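4.2 Equipment planning and cost model

The budget was drawn up per cell, where a cell is one tabletop, one printed arm, its control board and power supply, and the blocks, bins and paper used in the pick-and-place task. Costing by cell let the Promwood and Tevmont sites order on separate schedules while using the same parts list. Labor for assembly was entered as its own line and is not included in the cell price.

Printed parts were a small share of the total. Servos dominated, both in the first order and in the spares. We planned for 4 spare servos per site, held in stock from the first day of collection, and 2 complete sets of printed gripper fingers. Wiring between joints was treated as a consumable and replaced on the same schedule as the fingers. Figure 3 shows an arm at work on the block task.

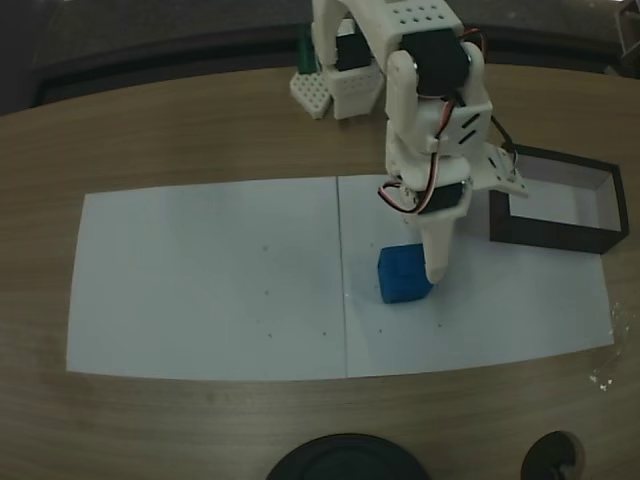 Figure 3. Printed arm with its gripper finger against a blue cube on the paper mat; open box at right.

Two purchasing options were compared. Under the first, each site bought kits from Farquharson, with servos and fasteners packed together and a fixed price per kit. Under the second, servos were bought in bulk through Dosia and the structural parts were printed in house. The bulk option had the lower unit cost but a longer lead time, and it moved the work of sorting and testing servos to the sites. The kit option was capped at 999 dollars per cell, shipping included, and this figure was used as the upper bound in all later estimates.

The planning period was 6 months. Over that period the bulk option saved nearly a fifth of the hardware budget at Promwood, where a printer was already available. At Tevmont the saving disappeared once the price of a printer was added. We therefore used bulk purchasing at the first site and kits at the second.

Mats, blocks and boxes were charged to general supplies. They are listed in the parts table for completeness but do not enter the comparison. Replacement tabletops were not budgeted at either site. Downtime is treated separately in Section 4.3.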